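Search Search this site Menu

Court Says Council Cannot Keep Tenant Inspection Reports Closed
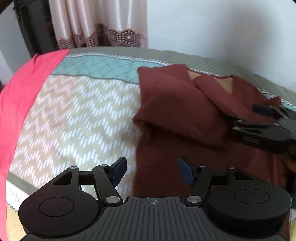

A bedspread seen past a hand-held gripper.

By Selvaraj Munasinghe
June

A judge in Beltarura has decided that the town council must give inspection reports on rented homes to any resident who asks for them, even when the landlord does not agree.

The case was brought by Anahera Pirihi, a tenant in the Onwood flats, who asked the council last winter for the reports on her own building and on the building next door. The council gave her two pages with most of the lines covered in black. It said the rest was private business information of the owner, Finar Lettings.

Judge Angus Baxter did not accept this. In a written decision of 14 pages he said that a report made by a public officer, paid with public money, belongs to the public record. Names and telephone numbers of tenants may be removed, he wrote, but the findings about damp, wiring and fire doors must stay readable.

"A person who is deciding where to live has a real interest in knowing what the inspector found," the decision says. "The council has not shown what harm would come to the owner, except that the owner would prefer silence."

The council holds reports on 900 rented homes in the town. Until now it has released them only with the written permission of the landlord. This rule was made by the council itself and it is not found in the public records law, a point on which the judge spent several paragraphs.

Digby Hoani, the lawyer for Ms Pirihi, said outside the court that he was pleased but also a little tired. The first request was refused, then the complaint was refused, and the hearing was moved two times.

"My client asked for papers about the ceiling above her bed," he said. "It took 11 months to get an answer."

Finar Lettings was not a party to the case. In a short statement the company said it respects the court and that all repairs in the Onwood flats are up to date. It did not say if it will ask the council to appeal.

Rawiri Harawira, who speaks for the council, said the staff are reading the decision and it is too early to promise a date for releasing the reports. He said it may be necessary to check each one by hand for personal details. The council has until the end of next month to appeal.

The Tautahi Tenants' Union, which helped to pay the court fee of 600 dollars, wants the reports to be put online. The judge did not order this. He said the law gives a right to ask and to receive, and that publication on a website is a matter for the elected members.

We use cookies to remember your settings and to count visits. Accept Manage choices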